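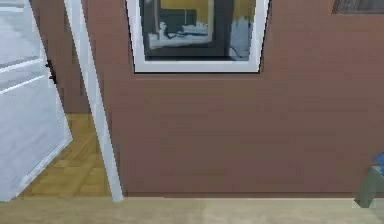
I have been so excited to write this one up, even though it is about the week my robot refused to leave a doorway. Bear with me, there is a happy-ish part!

If you're new, my spare-time project is Pamby, a little household helper that lives entirely inside a simulator for now. Pamby's job is to roam a furnished apartment, find the thing it was asked for and go back to where it started. I'd set up an overnight batch of 400 runs, gone to bed feeling very pleased with myself, and come down to find that 106 of them had ended in the same spot, between the refrigerator and the living area, with the motors still being told to go forward.

There was no crash and no error. The log said "moving" and the position said otherwise, line after line, until the timer ran out at 600 seconds and the run got closed. The wheels were turning happily the whole time, so as far as Pamby knew it was halfway across the apartment. (It would report arriving at places, too, which made for some very confident nonsense in the notes.)

My first guess was the map. I rebuilt it, I made the doorway posts fatter so the planner would swing wider, and I lost an entire evening to that. The stuck count hardly changed. Then I blamed the floor, because the parquet changes to a paler floor right around there and I had given the two surfaces different friction values ages ago and forgotten. Making them match was a good cleanup, but it fixed nothing.

It was Yiğit Güneş who asked me the useful question, which was what my collision shape looked like compared to what I was drawing on screen. Well! The white door frame post you see is skinny, and the shape the physics uses for it was a box I had drawn by eye months ago, and at the bottom it stuck out a good bit further into the opening. Pamby was leaning on something invisible. I actually laughed out loud when I turned the wireframe on.

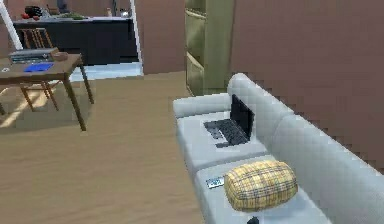 Fixing the box took two minutes. The part I care about more is that Pamby kept pushing, all night, and never thought to stop. In a simulator that costs me some electricity. With a real machine and a real toddler or a cat behind the door, it's a safety problem, and I had been treating "did it reach the laptop on the sofa" as the only score worth having.

So there is now a stall check. It compares what the wheels claim with how much the camera view is changing, and if the two disagree for more than a moment, the drive cuts out and Pamby backs off a little before it tries again. After a second stall it gives up and says so. I borrowed the idea from a talk Marjorie Whitlock gave to our robotics club, where she said to test the stopping before you test the going. I wrote that down at the time and then ignored it completely – sorry, Marjorie.

With the corrected box and the stall check in, I ran the same batch again. This time 29 runs tripped the check, all of them around the dining table legs, and every one of them stopped and reported properly. I'm counting that as a lovely result! The table legs slant, and I'm fairly sure I modeled them as straight, so you can guess what I'll be redrawing next.

I'd like to have that done by May, and then I want to try a second apartment layout with narrower openings. If you've built a stall check of your own, please tell me how long you let it push before cutting the drive. Mine feels a bit jumpy on turns and I keep fiddling with it.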